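2023-05-28

Notes on washing plates without a sink.

The kitchen tap at the Horwood flat has been shut off at the valve pending a replacement cartridge, so the washing-up has moved to the table. The setup is a basin tray for washing and a second tray for the plates. I have used it long enough to have settled on numbers.

Detergent: Peteck unscented, 3 ml per liter. At 5 ml the foam holds on the plate and needs a second rinse. Water goes in at 30 °C from the kettle and a cold jug, mixed by thermometer. Hotter water softens grease faster but is unpleasant without gloves, and I don't wear gloves.

Trays are placed side by side with a narrow gap between them. If they touch, drips bridge the rims and collect underneath, where the wood stays damp. 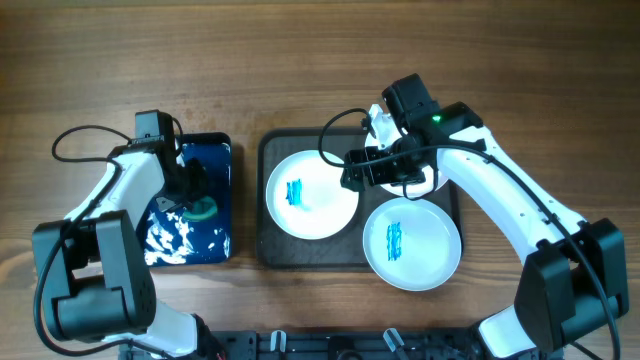
*Blue tray for washing, brown tray for the plates. Two of the plates have blue streaks on them.*

Blue marks get a separate pass. Wet the mark, leave it for 30 seconds, then scrub along the strokes and again across them. Light pressure is sufficient on a glazed surface. On unglazed foot rings I have had no success with any method, and Fatima Kruger's suggestion of baking soda paste left a dull patch on a Goossens saucer. I have stopped using it.

Rinsing takes 200 ml per plate, poured from the jug with the plate held at a steep angle over a bucket. Over 19 plates this came to a little less than 4 liters, which the bucket holds with room to carry it.

Noura Sayegh asked whether the brown tray needs a cloth under the plates. I tried it for a week. The cloth stayed wet and the undersides took longer to dry, so the plates now go straight on the tray and I wipe it down afterwards.

The cartridge is due in July.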